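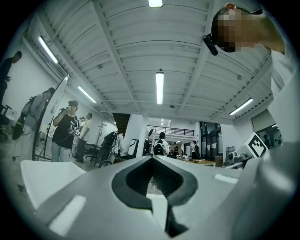 May, late, kettle on

My feet ache in that pleasant way they do after a long day spent mostly standing up and talking. I had meant to write only a line or two and go to bed, but I know myself, and if I don't put it down tonight I shall have lost half of it by breakfast.

So, the big room at Ormont. I had been picturing something poky with carpet tiles, and instead it is a great airy place with a white corrugated ceiling and beams running across it, and those long tube lights that make everybody look as though they need a holiday. I liked it straight away. Tineke Mertens met me at the door with a coffee (bless her) and told me the rent, the heating and the story of the leaking gutter before I had got my coat off.

There were more people in than I expected, coming and going with their bags and their phones, and I was hopeless with names as usual. I did have a lovely long talk with Meirion Mathias about his father's workshop, which had one small window and a stove that smoked. He said he would have given his eye teeth for daylight like this. We got on to chapel roofs after that, I can't think how, and I missed the sandwiches.
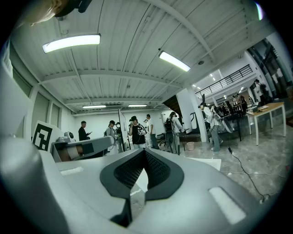
The tall windows on the left, and all that ceiling!

I kept looking up, I must admit. The lights in there, and the pipes going across the white, put me in mind of the swimming baths when I was small, lying on my back with my ears under the water. Tineke wants blinds before the summer. Baert have quoted her 1,979 for the lot and she had hoped to keep well under that, so she was cross, and then she laughed and said it would be 2,000 by the time they found the right screws. I said leave the windows bare a while and see how you get on.

Caught the number 17 home with a minute to spare. Must ring Meirion about the stove book, and find my other glasses.

3 comments

Glenys: Oh I do enjoy these. Did you ever get a sandwich?

Pieter V.: We had blinds put in at work and they have been down ever since, so I'm with you on leaving the windows bare.

Tineke: The gutter is leaking again. Come back soon, I'll save you some lunch x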